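# Play food

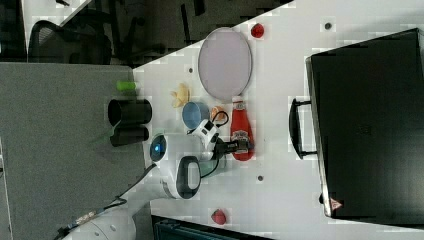

*Toy fruit, a bowl, an oval plate and a ketchup bottle on a white tabletop*

**Play food**, also called **toy food** or **pretend food**, is any toy made to look like something to eat or drink. It is used by young children in pretend cooking, shopping and mealtime games, usually with small plates, cups and pans. Play food is sold for use at home and is also common in nurseries, playgroups and waiting rooms.

## History

Children have made pretend meals out of mud, leaves, stones and dough for as long as there are records of play. Toy food made for sale came later. In the nineteenth century, dolls' houses were often supplied with tiny dishes of plaster or painted wood, glued to the plate so that they could not be lost. These were meant to be looked at as much as handled.

Larger pieces, close to the size of real food, became common in the twentieth century as moulded plastic grew cheaper. Makers could turn out hollow fruit and vegetables in two halves and join them at a seam. Toy kitchens and toy tills were sold alongside them, and play food began to be packed in sets by type, such as breakfast, picnic or greengrocery.

## Materials

**Plastic** is the most widely used material. It is light, can be washed and takes bright colour well. Hollow pieces may split along the seam if they are stood on.

**Wood** is heavier and lasts longer, but the paint chips with use. Many wooden sets are made to be "cut": each item comes in parts held together by hook-and-loop dots, and a blunt toy knife is pushed between them. The dots wear out before the wood does.

**Felt and knitted** food is often made at home. Fried eggs, biscuits and slices of bread are usual first projects, as they are flat and need little stuffing. Knitting patterns for fruit appeared in many craft magazines and church sale booklets.

**Salt dough** is made from flour, salt and water, baked hard and painted. It is cheap but goes soft in damp rooms.

## Common items

Fruit makes up a large share of most sets. Bananas, strawberries, apples and oranges are popular with makers, being easy to tell apart by shape and colour at a small size. Bread, eggs, cheese, fish and slices of cake are also usual. Some sets include packets, tins and sauce bottles with made-up labels.

What is included varies from country to country. The Alemneh range, designed by Zinash Tsegaye, was built around a shared meal and has a large round flatbread in felt with separate stews that are laid on top. The range has 18 pieces and is sold with a cloth.

## Use in play

Play food is mostly used by children between the ages of two and seven. Younger children tend to carry it about, fill containers and offer pieces to adults. Older ones take on parts such as cook, customer or shopkeeper, and may write menus or set prices.

Nursery staff use it to bring in words for taste, colour and number, and to practise sorting and sharing. It is also used in speech therapy, where a child may be asked to name an item or follow a short instruction with it.

## Safety

Small pieces are a choking risk for children under three — single grapes, peas and sweets are often left out of sets for this reason. Magnets and loose hook-and-loop dots should be checked from time to time. Plastic items can be washed in warm soapy water, while wooden ones are wiped and left to dry in the air.

## Collecting

Older play food has a small following among toy collectors. Boxed sets by Florklow and the painted wooden fruit of Vomden are the most often traded. The toy museum at Kiltammont holds 300 pieces, 70 of them from dolls' houses, and shows part of the collection each September.

## See also

- Dolls' house
- Food model
- Toy kitchen
- Pretend play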